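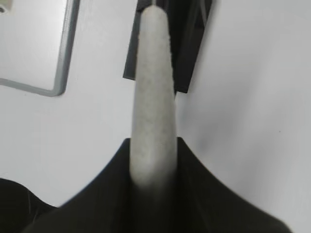
02/05/2024
By Dardo Navarrete and Oriana Rivadeneira

Gray Foam Rods as Packing Material for Small Ceramic Parts

1. Introduction

In our course on materials and packaging every pair of students had to choose one cheap material and study if it can be used for a real packing task. We chose foam rods. They are sold for filling gaps in walls and windows before the sealant is put in, but our idea was to use them between ceramic cups in a shipping box. The task came from Paulík, a small pottery workshop which sends its cups by mail and loses some of them on the way.

The workshop uses crumpled paper now. Paper is cheap, but the result depends very much on the person who packs. Two people can pack the same box and one will use double the paper of the other. We wanted a filler which has always the same size.

2. Material

We bought two kinds of rod, which we call in this report by the names of the shops, Curnar and Fonura. Both are light gray. The Curnar rod has a smooth skin and feels a little like plastic. The Fonura rod has no skin, and its surface is open and a little rough to the hand. We cut all rods with a bread knife to a length of 150 mm. Scissors were not good for this, as they press the rod flat before they cut it and the end becomes oval.

Some pieces of the Fonura rod we made narrower at one end with sandpaper. A straight rod is difficult to push between two cups when they already stand in the box. With a narrow, round tip it goes in more easily, and the wide part then holds the cups apart. Sanding makes a lot of fine dust. We did it outside after the first time, and we recommend a mask.

3. Method

The box was a normal cardboard box with space for five cups. We put the cups in the box with the opening down, and then pushed the rods into the spaces between them and along the walls. After closing the box we let it fall from a height of 60 cm on a concrete floor. Each packing was dropped 3 times: one time on the bottom, one time on a side and one time on a corner. Then we opened the box and looked at each cup under a desk lamp, and also touched the rim with a finger, because small chips can be felt before they can be seen.

We compared paper, straight Curnar rods, straight Fonura rods and sanded Fonura rods. The cups were second quality from the workshop, with small mistakes in the glaze, but without cracks.

4. Results

With paper, one cup broke at the handle in the corner drop. In the same box the paper had moved to one side, and two cups were touching when we opened it.

With straight Curnar rods no cup broke, but the rods did not stay in place. The smooth skin slides on the glaze, and after the side drop several rods were lying on top of the cups. We think that with more drops there would be damage.

With straight Fonura rods the cups stayed where they were. One rim had a chip. It was on a cup next to the wall, where we had not managed to push the rod fully down.

With sanded Fonura rods we found no damage and the rods did not move in a way that we could notice. The packing was also faster than with straight rods. The negative side is the preparation, which took us a full evening for a small quantity.

5. Discussion

The number of drops is small and the cups were not all the same shape, so we cannot say how much safer the rods are. We can say that the surface of the rod is more important than we expected. In the beginning we looked only at softness, and for this reason we almost bought only the Curnar type.

The rough surface has one problem which we did not plan to study. It takes dust and small hairs from the table, and it is hard to clean. A customer who opens the box could think that the material is old. Also some gray crumbs stayed on the white cups. They go away with a dry cloth.

The workshop asked if the rods can be used again. Our rods came back almost to their form after one night, but the places where a handle had pressed were still visible.

6. Next steps

In June we will send two boxes by normal mail to the partner school in Grundomholm and ask them to send the boxes back without changing the packing. We also want to find a better way to shape the tip. A hot wire was suggested by our teacher, but we need permission to use it because of the fumes.

Related reports
Corn starch chips in humid storage
Folding a cup divider from one cardboard sheet
How much tape does a box need?

Last updated: June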